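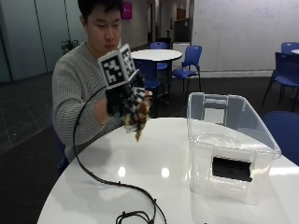

Demonstrating with the sensor glove. The cube marker on the back of the hand gives position and orientation.

About Ukier

Ukier records manual tasks and turns the recordings into training data for robot arms. We work from Arngate, where the company began with five people and one borrowed meeting room. We now have 21 staff, most of them demonstrators.

Our clients build or operate handling equipment. They come to us with a task they can describe but have not been able to program: sorting returned goods, packing odd shapes, picking up things that sag or fold. We do the task by hand, many times over, and record each attempt.

How we record

Two methods are in use. In the first, the demonstrator wears a glove fitted with sensors and printed tracking patterns, and handles the object directly. In the second, the demonstrator works with a hand-held gripper tool that carries its own camera, so the recording is made from close to the point of contact.

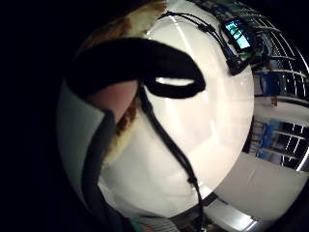

View from the camera on the gripper tool. The lens is very wide and the image curves toward the rim.

Remote control of the arm is offered as a separate service under the name Viralis. It is slower than direct demonstration – a session is limited to 90 minutes before the operator rotates out – and we recommend it mainly where reach or payload matters.

Soft objects

A good share of our work concerns plush, textile and other items that change shape when held. A grasp on a rigid box can be labelled from geometry. A grasp on long fur cannot, and the fingers are often partly hidden in the material. Our labelling software, Ansah, lets a reviewer mark first contact and release on the video and match both to the glove data.
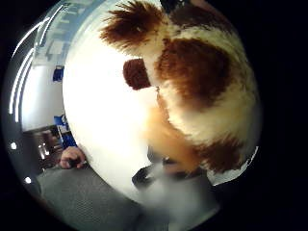 Soft toy at close range, with fingers along its lower side.

Every recording is checked by 2 reviewers. Attempts that fail are kept and labelled as failures, and clients may request them with the rest of the set.

Working with us

New projects usually begin with a small trial set, using objects supplied by the client. Please send samples to the Arngate office with a short note on the colour and size range expected in normal operation. Trial bookings for the second half of the year open in May.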